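04/10/2023, Mumulgate notebook, theft elements

Really good session today! We finally got to the part of the theft material I've been looking forward to since March — what counts as "appropriation" when the owner says yes. I had it down as a dull side issue and it has eaten most of the afternoon.

Where we'd got to: the checklist for a theft count has 5 elements (dishonesty, appropriation, property, belonging to another, intention to permanently deprive). The old draft ran them in statute order. I tried it with the mental elements last, and the Porkville problem reads so much better that way. Conduct first, then state of mind. Keeping it.

The Porkville problem, for anyone picking this up cold: a shop worker swaps the price label on a heater, carries it toward the register, then loses her nerve and puts it back. The first draft answer said attempt only. I don't think that's right. Assuming any one right of the owner is enough, and putting the label on is the owner's right, so the appropriation is complete at the swap. Dishonesty and intention still have to be there at that same moment, and I want that sentence in bold in the handout.

Fallik worksheet: page 8 mixes up theft and fraud all the way through. Buying on a dead account could be charged as either, and the worksheet treats them as if one shuts out the other. Rewrote the top half. The bottom half still needs doing, and the margin note about land can go completely.

Nwachukwu exercise (the one with the overpayment, 1000 into the wrong account): love this one. Money lands by mistake, the holder notices, says nothing, spends it. The duty to give it back is what makes it "belong to another" for our purposes, and that has to come before anyone starts on dishonesty. Add a second version where the holder never notices.
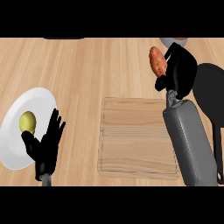
Can it be theft if the owner agreed to hand the thing over?
It can, if the taking was dishonest, as consent doesn't stop there being an appropriation.

Put that pair at the top of the handout, then the cases under it. The gift cases are the hard ones and I'd like a full hour on them — they are such fun to argue both ways.

Still to do: bottom of the Fallik page, borrowing and "equivalent to an outright taking", and check whether conditional intention belongs here or with attempts. Leaning toward attempts.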